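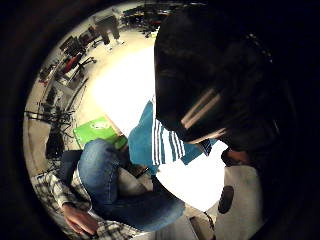 People and desks in a busy workroom, with computer monitors at the back.

Who does the work when robots help?

Sneha Jaiswal works at Nuvix, a firm that packs parcels for small shops. She used to lift boxes all day. Now a robot arm does most of the lifting, and Sneha has a different job. She helps to teach the robot.

A robot does not know what a box is. It has to be given lots of examples of a job being done. The team at Nuvix collected 3000 examples before the arm could pack one kind of parcel. It took them until December.

Robots are good at doing the same thing again and again. They are not so good at surprises. If a parcel is squashed or has a label in the wrong place, the arm stops and a person sorts it out. On a bad day it stops 30 times.

Some jobs at Nuvix have gone, and that worried people. A few moved to other firms. Others learned to use computers, check the robot's work and mend its parts. Sneha says her back hurts less, but she sits down more than she would like and she misses chatting on the packing line.

Word to know
Automation: using machines to do work that people used to do.

Contact us | © Sandunlow Children's Pages | Back to top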